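The Case for Keeping the Socket

Every few years a manufacturer announces that the replaceable processor is obsolete. The argument is always thermal or electrical: shorter traces, tighter voltage regulation, a thinner package. Those gains are measurable. They are also small on a desk machine that draws wall power and sits in a box with room for a full-size fan. I want to argue that for desktop computers, a socketed processor and a published board layout should remain the default, and that buyers of more than a handful of machines should write this into their purchase terms.

Start with how office machines fail. I maintain desktops for a distributor, Nuken, and keep the repair log for its 703 units. Processors rarely fail. Power supplies, fans, storage drives and boards fail, in that order of frequency. When a board dies under a socketed processor, the repair is a board. When a board dies under a soldered processor, the repair is a board, a processor and usually the memory as well, at a price set by the one party that sells the assembly. A soldered design ties the fate of the most durable expensive part to the fate of the least durable one.

The second point is the upgrade path, which vendors describe as something only hobbyists care about. The Nuken units were bought with the lowest processor in their family. Four years on, the accounting group needed more cores and the warehouse terminals did not. We moved the faster used processors we had bought from a reseller, Jacquet, into 90 machines and left the rest alone. Labor per unit was under an hour, most of it spent cleaning off old thermal compound and waiting for firmware updates. Replacing those 90 machines would have meant new cases, new supplies and new drives for a group of people whose only complaint was slow spreadsheets.

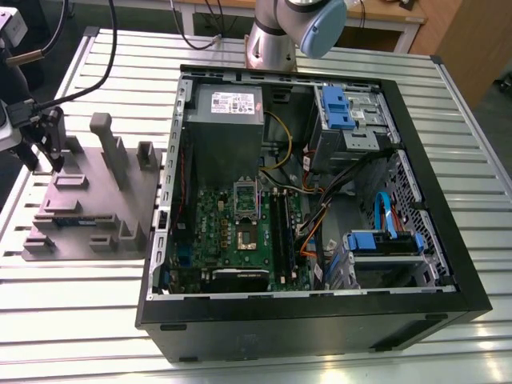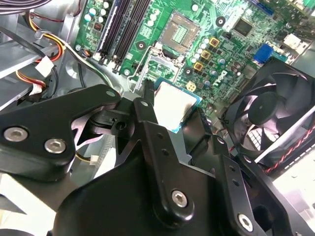 Open case with the socket exposed, and the processor held close to it.

Does a socket make a desktop less reliable than a soldered processor?
The socket adds contacts, and contacts can be bent or contaminated, so the risk is concentrated in the minutes when a processor is being installed or removed. Once the part is seated and the retention mechanism closed, we have seen no pattern of socket faults in normal office use.

That handling risk deserves a fair accounting, as it is the strongest objection. A bent contact can write off a board. In our upgrade we lost 2 boards this way, both to a processor lowered at an angle. Two boards out of 90 is a cost I would accept again, and it fell to zero in the second half of the work after we changed the bench procedure: case flat, cooler and cables clear of the area, part lowered straight down, no sideways correction once it touches. If it is wrong, lift and start over.

The other objection is density. A small machine bolted behind a monitor has no room for a socket and a tall cooler. I agree, and I would not ask for one there. My complaint is with full-size cases built around boards designed for small ones. Nirell sold a tower of this kind, with a soldered processor, a proprietary supply connector and a large volume of air where a standard board would have fit. The case suggested a serviceable machine and the board contradicted it. We evaluated it and passed.

Purchase terms can fix some of this. Ours now require a socketed processor in any tower, a standard supply connector, fasteners that take a common driver, and firmware that accepts every processor in the family the socket was sold for. The last item matters more than it looks. A socket with a firmware whitelist is a soldered part with extra steps, and we returned a trial batch from Sirnik for exactly this reason. The processors fit, the electrical specification allowed them, and the machine refused to start.

Vendors respond to these terms more readily than I expected. A buyer asking for 2000 units gets a custom firmware build without much discussion. A buyer asking for fewer has to pool with others, and regional purchasing groups already exist for paper and toner. Adding a page on desktop hardware to those contracts would take an afternoon of drafting. Ours runs to a page and a half, including the definition of a standard fastener, and the firmware clause is the only part a supplier has ever asked us to remove.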